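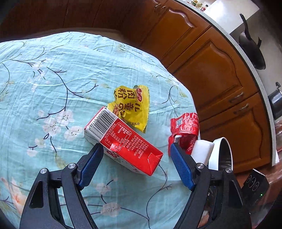 3 min read

Do you need to book the specialty restaurant on the Plutdale before you board?

Book it ahead if you want a sea day, otherwise wait. On our May sailing the early tables on sea days were gone before we left port, but port nights had space all week.

-- tane_ellery

Posted July 4, 2022

deckchair55
Disagree with waiting. We tried that and got offered 9:30 at night, with two kids. Prebook everything and cancel what you don't want. They let you cancel up to the day before.

Jamila M.
Which restaurant do you mean? Skenov is the steak place on the aft deck and Weldu is the small one with the wine pairing. Skenov has plenty of tables. Weldu seats so few people that I would not leave it to chance.

tane_ellery
I meant Skenov. Never ate at Weldu. The pairing was $55 on top of the cover charge and neither of us drinks much.

deckchair55
$55 is fair for what they pour. Four glasses and the server knew the list.

galleyrat
Four small glasses. I had the pairing twice and the second time two of the wines were the same ones they sell by the glass in the main bar. Ask to see the list before you pay.

Jamila M.
Ours changed halfway through the cruise, so it may depend on the week. Has anyone used the $250 onboard credit for dining? My booking says it can be used "on board" but the cover charge shows as due now.

tane_ellery
If you prepay online it goes on your card. Book once you are on the ship and it comes off the credit. That was the other reason we waited.

deckchair55
OK, that I did not know. We paid for three dinners up front and spent the credit in the gift shop.

Jamila M.
Thanks. I'll prebook Weldu for the first sea day and do Skenov with the credit once we're on.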